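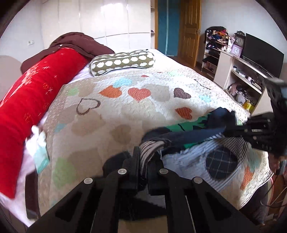 4.2 Soft Goods Trial: Clothing on a Bed

The second trial compared two finger designs on the hand-held grippers, the Coltus smooth finger and the Rustad ribbed finger. Garments were picked from a mixed pile on a quilted bedspread and moved to a clear area of the bed. Each design was given 38 attempts.

The Coltus finger missed 13 picks and the Rustad finger missed 6. Most misses occurred where sleeves were twisted under another garment. In several cases the bedspread was pinched together with the fabric, and these attempts were recorded as misses.

4.3 Limitations

Only one operator took part. The Merkstead wrist camera was not recalibrated between sets.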